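The Map Seller Who Walked to the Sea

For readers of a certain age, Captain Huvunside needs no introduction. He crossed deserts, outwitted smugglers and never once lost his hat. Over 1000 pages of his adventures came out in cheap weekly parts, and children read them under the covers until the paper fell to bits.

What few of them knew is that the captain had a real model – a quiet map seller named Pathak, who left his shop one January and walked to the coast in 93 days.
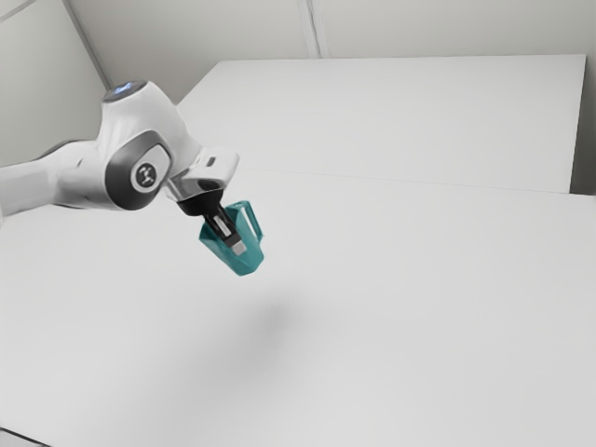

A teal mug, held above a white tabletop.

Historian Poonam Sandhu found his travel diary in a box of shipping bills, and it's a wonderful thing to read! Pathak complains about his boots, draws every bridge he crosses and falls in love with a ferry town called Tenow, where he meant to stay one night and stayed for seven.

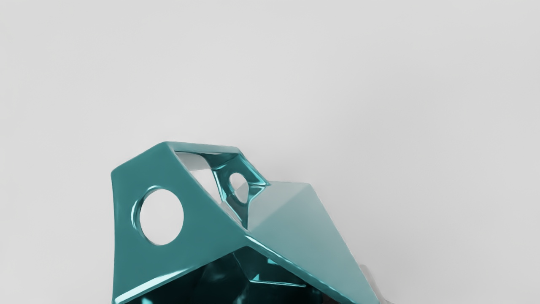 Flivport, Jan 16, 2026

The old harbor library is where the diary lives now, and I was lucky enough to spend a morning with it. Satish Lodhi, the librarian, turned the pages for me. There are 18 maps in all, the best of them folded so small that it opens out like a kite. On the back Pathak had written a shopping list: lamp oil, string, two lemons. The captain would have asked for gunpowder, but I like the lemons better.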